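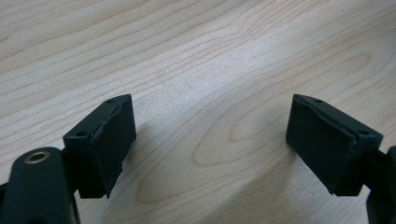
Pale wood grain on a tabletop

I get asked about bread more than anything else, mostly by people who've bought a big loaf, eaten half of it and found the rest gone stiff by breakfast. So let's talk bread (my favorite subject, sorry!).

First off, keep it out of the fridge. I did it for years because my mother did it, and all it does is make the loaf go stale faster. The counter is fine for 3 days or so, in a bread box or a paper bag with the top folded over. Plastic keeps it softer, but the crust goes leathery and in a muggy kitchen you'll get mold.

Does stale bread come back to life?

Quite often, yes! Run the crust side quickly under the faucet, just enough to dampen it, and put the whole thing straight on the oven rack at 325 for 10 minutes. Eat it that day though, it turns hard as a brick by evening. My friend Yvonne Nuttall wraps hers in foil first and swears the middle comes out softer. I like the crackle, so no foil for me. If there's any mold on it, out it goes, the whole loaf.

What about slices?

Straight in the toaster, no water needed.

And the ends?

I keep a bag in the freezer and toss in every heel. When it's full I tear them up, dry them on a tray at 200 until they snap, then blitz them in the food processor. They keep in a jar for a few weeks, longer in the freezer. Rye makes lovely dark crumbs, but do it separately or the whole jar tastes of caraway. Raisin bread goes in a different bag altogether (ask me how my meatloaf turned out in March).

Can you cut bread while it's hot?

You can, I do, and it squashes every time. Give a big loaf at least an hour on a rack. If you really can't wait, turn it on its side and saw gently with a long serrated knife, hardly pressing at all.

Kelly Mapplebeck wrote in to ask if rolls freeze well. They do, better than loaves I think. Bag them the day you buy them and squeeze the air out.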